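Clasden Stores — Bin and Tote Inspection, Bay 6
Checklist with comments
Period covered: August
Containers on this round: grey parts bins, mixed contents

Scope. The round covers the rigid grey bins used for small mixed goods at the Tredach end of the building. Folding crates and pallet boxes have their own sheet. Each item is marked OK, MONITOR, ACTION or N/A. Comments are required for anything other than OK.

1. Identification

1.1 Bin label present and legible — OK
1.2 Label matches the stock list — MONITOR
Comment: two labels still carry the old Citura product code. Contents are correct. Relabel at next stock change.
1.3 Maximum load marked on bin or rack — OK

2. Walls and rim

2.1 Rim free of splits — OK
2.2 Corners free of stress whitening — MONITOR
Comment: slight whitening at one corner of the bin nearest the aisle. No crack found with a fingernail test. Recheck in 3 weeks.
2.3 Walls free of bulging when loaded — OK
2.4 Surface scratches — OK
Comment: light scratching is accepted under the Clasden standard. Score marks deep enough to catch a cloth are recorded as ACTION. None found on this round.

3. Floor of bin

3.1 Floor flat and free of holes — OK
3.2 Floor free of loose debris — ACTION
Comment: grit and film scraps in two bins. Emptied, brushed out and refilled. Brushing is to be done with the bin tipped on its long side, otherwise the grit collects in the bottom corners and stays there.
3.3 Wear on floor — MONITOR

Scuffing of the floor is normal in bins that hold hard mixed items and does not count as damage. The inspector should distinguish between pale marks that lie on the surface and marks that follow a line, as the second type can be the start of a split. A damp cloth is enough to tell them apart in most cases. Dark spots are to be wiped first and recorded only if they remain. 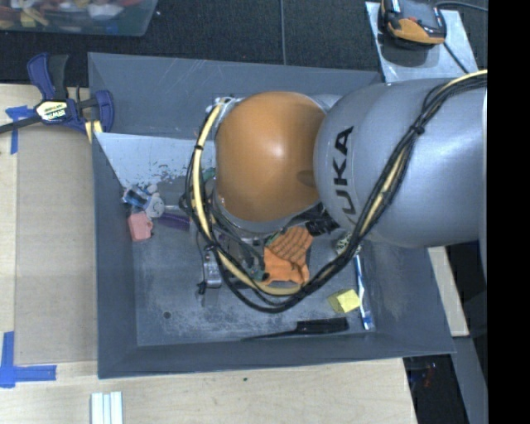 Flaking material of any kind is treated separately from wear. Where a coating or dark marking is chipping away, the loose pieces end up among the stock, and light-coloured plastic items show it badly. Remove what comes off by hand, vacuum the remainder and enter the bin under 4.3.

4. Contents

4.1 Contents below rim height — OK
4.2 No sharp items mixed with soft packaging — OK
4.3 Contents free of flakes, dust and residue — MONITOR
Comment: see note above. Thin translucent plastics should be turned over during the check, as residue collects on the underside.
4.4 No leaking or sticky packs — ACTION
Comment: one split sachet removed from the second bin. Adjacent items wiped and returned. Bin floor washed and dried before refilling.
4.5 Heavy items at the bottom — OK

5. Position and access

5.1 Bin seated fully on its support — OK
5.2 Walkway beside bins at least 145 cm clear — OK
Comment: measured at the narrowest point.
5.3 No bin stored above shoulder height — OK
5.4 Lighting adequate to see the bin floor — MONITOR
Comment: corners are hard to judge late in the shift. Use the hand lamp for section 3 after 16:00.

6. Cleaning record

6.1 Cleaning log up to date — ACTION
Comment: last two entries have no initials. Log returned to the Yusuf depot for completion — the sheet will not be accepted without them.
6.2 Detergent as listed — OK
6.3 Wash water no hotter than 60 °C — OK
6.4 Bins fully dry before reuse — OK

Actions carried forward

Item 1.2: relabel two bins.
Item 2.2: recheck whitened corner.
Item 3.2: add brushing method to the cleaning instructions.
Item 6.1: initials outstanding.

Bins with an open ACTION against section 2 may not be loaded. Bins with an open ACTION against any other section may stay in use until the next round, provided the comment column states what has been done in the meantime.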